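Home | Projects | Reports | Funding | Contact

Print this page | E-mail this page

Front Rooms Project: progress report to the Komton Fund
August 30, 2019

Hello again — it's Carolina, with the summer update.

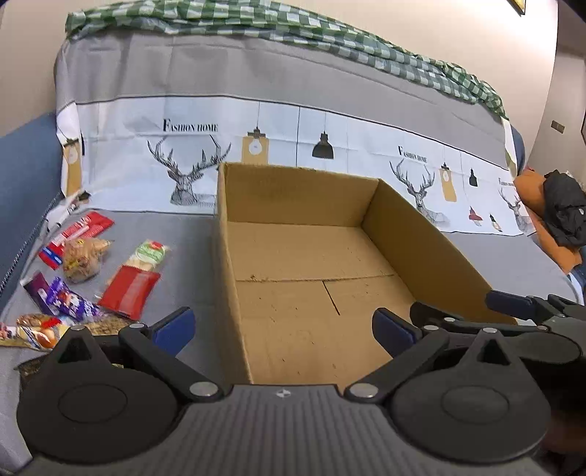
When I last wrote we had the keys to the Ekinci flat and not much else. I'm very glad to tell you the front room is now a room people can sit in, and the packing of the linen and the small household bits has begun. You asked for more on the furnishing side this time (fair enough, my last report was mostly boiler), so I'll stick to that.

The sofa first. It's the grey fabric one, and we've put a printed cover on the backrest, grey with a wide white band and FASHION HOME written on it, plus deer heads and hanging lamps in all sorts of colours. Not everyone's taste! Elif Naz Tekin voted for plain and lost. I've grown fond of the deer. The green and white checked cloth goes over the top of the back for now, and I'd like to keep it there for the families, as it's easy to pull off and put in the machine.

Boxes next. We're using ordinary cardboard ones and filling them on the sofa seat, which saves a lot of bending. Each household moving on from us gets 4 boxes: bedding, kitchen, bathroom and one they pack themselves. Lesego Khumalo wrote the packing lists and has already rewritten the kitchen one, as the first version had two colanders and no tin opener. The lists are taped inside the cupboard door in the hall if you'd like to see them when you visit.

Money. We have spent £1,442 of the furnishing line so far, and the biggest part of that was the delivery from Zultadar, who charged us for the stairs. Doğukan Dursun is querying it. The covers and cloths came out of the small purchases budget, and I'll send the receipts separately once I've found the one for the curtain rail.

What's late: the second armchair and the hall shelves. Plunosus had promised the shelves for the start of the month and now say 16 working days, so Doğukan Yazıcı is going to ring them again. I'd also hoped to have a proper laundry rota by now, and we don't.

Before October we want to have three families' worth of boxes ready and labelled, get a rug down (the floor is noisy and the people below have been very patient), and decide whether the sofa stays where it is or goes under the window. I say window, Elif Naz says draught.

One request — could we move £3 a box from transport to packing materials? Tape and labels cost more than I'd allowed for. A quick yes by e-mail would do.

Carolina Salgado

Contact us | © 2019 Front Rooms Project | Back to top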